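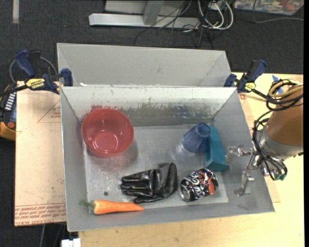

A red plastic bowl and a translucent blue cup in a gray metal bin.

Darberg to Take Over Stimham Housewares Line
December – By Karabo Magagula, Darberg Press Office

STIMHAM – Darberg will take over the housewares business of Liang, the two companies said this month. Terms were not disclosed.

The deal covers the Stimham warehouse and its 18 employees, all of whom will keep their jobs. Liang, founded in 1882, will go on making lighting under its own name.

"Our stores have sold Liang kitchenware for years, and customers ask for it," said Monique Lecomte, head of retail at Darberg. "Prices will stay where they are through spring."

Seven Darberg stores will carry the full line – bowls, cups, storage tubs and trays. Orders already placed with Liang will ship as planned.

Press contact: Ginette Huet, Darberg

Recent releases
Darberg names Kiprono Mwaipopo store planning manager
Ilis store reopens after floor repairs
Holiday hours at all locations

This site uses cookies. By continuing, you accept our cookie policy.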